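Posted in: Diary, House & Home, Odds and ends
April – by the one at number 11

Late, should be asleep, writing this fast before I forget the lot.

Up at twenty to six. Didn't mean to be. The pigeons have found the gutter again and there is no arguing with them. Tea, then more tea, then stood in the back garden in my coat and nightie looking at the seed trays. Tomatoes up, all of them, thin as thread. Peppers sulking. One tray I forgot to label so that will be a surprise in June.

The allotment letter came! Four years on the list and it comes with a pizza leaflet folded round it, nearly went in the recycling. Plot 542, over on the Gil side, down by the brook. I read it twice standing up and then sat on the stairs and read it again. Had to ring and say yes by noon or it goes to the next one down. Rang at nine on the dot. Engaged. Rang at five past. Engaged. Got through at twenty past with my heart going like the clappers and the woman said oh lovely, as if I'd ordered a cake.

So went to see it. Bus to the Wondetti roundabout, then the footpath, which was a bog. Wrong shoes. Always the wrong shoes. The plot is – well. Brambles up to my shoulder at the far end, couch grass everywhere, somebody's old carpet laid down years ago and the weeds have come straight up through it. A water butt with no bottom. A shed that leans on the neighbour's shed, and I think if you took one away the other would go. But there's rhubarb. Great big healthy rhubarb, pushing up through the lot of it, and what I'm fairly sure is a gooseberry. Soil's dark when you get under the mat. Stuck my hand in and brought up worms. Good sign.

Man on the next plot gave me a nod and said "you'll want a mattock". Then a long pause. Then "not a fork". That was all I got out of him but I have writen it down.

Paced it out, lost my place, paced it out again. Potatoes nearest the gate I think, they're meant to break up rough ground. Beans along the fence. Leave the bramble end for this year, there'll be blackberries and I can call it a plan. Rent is due by the end of the month, haven't looked at what's in the account, will look tomorow.

Stopped at Stastora on the way back for a mattock. They had one left, with a wobbly head, and wanted too much for it. Came away with seed potatoes and a ball of twine and a packet of runner beans with 700 seeds in it, far too many, who needs that, but it was cheaper than the little packet. I'll be giving beans to the whole street. Also gloves. I own gloves. I own so many gloves and can never find two that match.

Legs like string by the time I got in. Had toast for lunch at half three, if that's lunch.

Then had to do the back bedroom, been putting it off all week. My sister is here for a fortnight from tomorrow and you couldn't see the floor last month for boxes. Moved the last two onto the landing, where they will now live forever. Hoovered. Found a library book, don't want to talk about how overdue. Opened the window to get the stuffy smell out and forgot it, so the room is freezing, must remember a hot water bottle for her.

Texted her that the room's ready, as she kept asking if she'd be on the sofa. 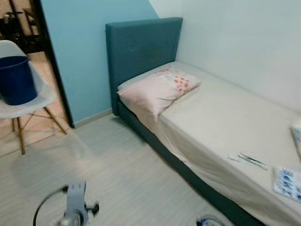 Back bedroom, teal bed, the flowery pillowcase.

She wrote straight back: "is there a lamp". Not thank you, not ooh how nice. Is there a lamp. There is a lamp, it's in the loft, I'll get it down in the morning when I can see what I'm treading on.

Told her about the plot as well and she said she'd come and dig. She won't. She'll come and sit on something with a flask and tell me my rows aren't straight, and they won't be.

Supper was an egg and the end of the leeks. Had a go at the Rikineo crossword with it, got the top left corner and nothing else. "Sour stalks, in short", seven letters, and I'd been looking at rhubarb all morning and still it took me until the washing up. And then it IS seven. Felt very clever for a minute.

Wind getting up now. Worried about the tomatoes, they're only under the plastic lid on the sill, but it's indoors so what am I on about. Tired. Hands stinging from the brambles, got a thorn in the left thumb that I can't shift, will try a needle in daylight.

Tomorrow – lamp, hot water bottle, milk, the good bread if they've got it. Ring round about a mattock, someone must have one to lend. Look at the bank. Library book back through the slot after dark, like a coward. Her train's at ten past two and she says she'll walk up, but she'll have that enormous case so I'd better go down and meet her.

Quarter to twelve. Light off.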